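# Review: Trilside cell planner, used to set up one tabletop picking cell

I bought a one-year seat of the Trilside planner in August and have used it on one job since then, a small picking cell with a single white arm and a two-finger gripper. This review covers that job only. I have not tried the conveyor module or the multi-arm license, so if you need either of those you should read someone else.

The planner is desktop software. You load an arm, a gripper and the things you want handled, and it lets you work out the mounting position, the reach and the approach angles before you bolt anything to the floor. It costs 700 dollars for the year with email support. The nearest thing I had used before was Drevico's free viewer, which shows you the arm moving but does not check anything.

**Installing it**

The installer ran without trouble on a three-year-old workstation. The license file did not. It is tied to the network adapter, and when I moved from the dock to the built-in port the planner dropped back to trial mode and closed my project without saving. Support sent a new file the next morning. Pick one adapter before you activate and stay on it.

**Setting up the cell**

The arm library is good. Ours was in it, with joint limits that matched the printed manual. The gripper was listed too, but the default tool center point was set at the wrist flange, so every first move put the fingers too deep. You fix this under Tool > Offset. Measure from the flange to the fingertips with the fingers closed, type it in, and save it as a new tool. If you edit the default one, the next update overwrites it. I found that out in the first update.

Floor and fixtures come next. There is a stock set of tables, boxes and containers, and you can import your own. I used the stock items for the first pass, including a round side table with a wire base. A round top is a fair test, because the usable area shrinks quickly toward the edge and the planner has to work that out from the mesh.

The reach map takes a few minutes to compute and is the best part of the program. It colors the work surface by how many wrist angles can get to each point. We had planned to stand the arm further back from the table, and the map showed the far side of the work area going from green to yellow. We moved the base in and ran it again. That change would have meant new anchor holes if we had found it later. 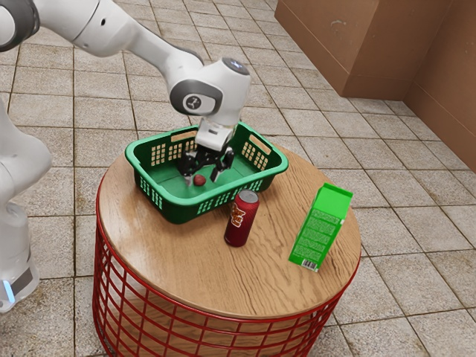

Picking out of a container is where I spent most of my time. An arm that reaches an open surface easily can still fail once there are walls on four sides, as the gripper housing is wider than the fingers and meets the rim first. The planner has a clearance setting for this, off by default. Turn it on. With it off, the planner passed grasps that the real gripper could not have made without touching the wall.

Small round items need care as well. The default finger opening is the full stroke, and that is more than you want near a wall. I set a narrower opening for each item in the grasp table. It is slow work – there is no way to copy a setting from one item to the next – but it only has to be done once.

I ran 1,492 simulated picks over a weekend with item positions shuffled. Of those, 67 were flagged, nearly all for wall contact in the corners. The log gives the joint angles for each flagged pick and you can click through to the pose. It exports to a spreadsheet without any cleanup.

**Moving to the real arm**

Graça Godinho, who looks after the machines on our floor, did the calibration with me. The planner asks you to touch three points with the fingertips and then shifts the model to match. The steps are clear, but the page never says to warm the arm up first. We calibrated cold, and by lunch the fingers were landing slightly to one side. We repeated it after a half hour of slow cycling and it has held.

She also uses the maintenance sheet, which counts joint travel and tells you when to check belts and finger pads. She moved the pad interval up, as ours wear faster than the default assumes. The sheet lets you change it per part, and prints on one page.

**What I did not like**

- No undo in the grasp table.
- The lighting in the viewer can't be adjusted, and dark items inside a container are hard to see.
- The manual refers to menus from an older version. Chapter 3 is the worst.
- Rebuilding the reach map starts from zero even if you have moved only one fixture.

**Would I renew**

Yes, for another year. For a plain open table the free viewer and a tape measure would do. For anything with walls, the clearance check and the reach map are worth the price to us. Penrose sells a similar package with a better manual, but it did not have our gripper when I asked.

Four out of five.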